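Peak trading readiness check, Plattner store, sales floor and back of house
Checked by: Elsa Sjöberg
Comments reviewed by: Kilian Gruber
Date: 18 November 2024

Marks used: OK, ACTION, N/A. Items marked ACTION must be closed before the promotion opens. Items carried over from the last check are shown with (C).

## 1. Entrances and queueing

- [x] Main doors open fully and hold - OK
- [x] Door mats flat, edges secured - OK
- [ ] Queue barriers set out to plan - ACTION. Barriers are on site but the plan still shows the old till layout. Use the revised plan from Fivine, sheet 2.
- [x] Pavement outside clear of displays - OK
- [ ] Maximum occupancy notice at door (C) - ACTION. Notice reads 316. The correct figure is 361. Replace the notice and brief door staff on the right number.

Comment (KG): the wrong figure errs on the safe side, but it does not match the fire risk assessment and will be picked up by any visiting officer.

## 2. Sales floor

- [x] Main aisles clear to full width - OK
- [ ] Promotional stands fixed or weighted - ACTION. Two Flivis cardboard stands near the lifts rock when pushed at shoulder height. Weight the bases or take them out.
- [x] Shelf edges, no sharp or broken strips - OK
- [x] Top shelf stock, nothing above marked line - OK
- [ ] Trailing leads at till points - ACTION. Till 4 card reader lead crosses the staff walkway. Reroute under the counter.
- [x] Escalator stop buttons visible and not blocked - OK
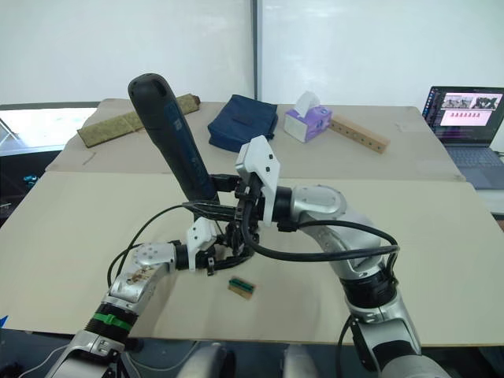

The rocking stands were raised with the supplier. Pristesus has agreed to send base plates, delivery expected before the end of the week. If they have not arrived by then the stands are to be folded and stored, and the stock moved to the fixed gondola at the end of aisle 6.

## 3. Stockroom and goods in

- [x] Racking load notices in place - OK
- [ ] Racking, visible damage - ACTION. Upright at bay 13 has a dent on the aisle side, below knee height. Bay unloaded and taped off during the check. Not to be used until the racking inspector has signed it off.
- [x] Kick stools and steps, feet and treads sound - OK
- [x] Pallet truck, wheels and handle release - OK
- [ ] Click and collect parcels stored off the floor - ACTION. Roughly 30 parcels were on the floor beside the collection desk. Shelving is adequate, so this is a matter of routine. Team leader to clear at each shift change.
- [x] Waste card baled and moved out - OK

Comment (ES): collection volumes will be higher in December. A second cage should be booked now.

Comment (KG): agreed, second cage ordered on the Fivine account.
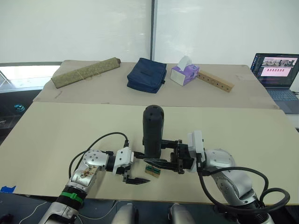
## 4. Fire and emergency

- [x] Call points unobstructed - OK
- [x] Extinguishers in date, pins and tags intact - OK
- [ ] Final exit doors - ACTION. Rear left door opens but needs a hard push. Adjust closer and retest.
- [x] Emergency lighting, monthly test recorded - OK
- [x] Refuge point intercom - OK
- [ ] Staff fire briefing - ACTION. 79 names on the seasonal rota, not all signed. Unsigned staff do not start on the floor.

## 5. Welfare and first aid

- [x] First aid boxes stocked - OK
- [x] First aider on every shift, rota displayed - OK
- [x] Drinking water on each floor - OK
- [ ] Staff room heater (C) - ACTION. Guard loose on one side. Switched off and labelled.
- [ ] Late finish arrangements - ACTION. Taxi list out of date. Remove the old copy from the noticeboard.

## 6. Follow-up

Bay 13 and the rear left exit door are to be closed first. Photographs of both to be sent to KG once the work is done - the entry in the log is not enough. All other actions may be signed off by the duty manager.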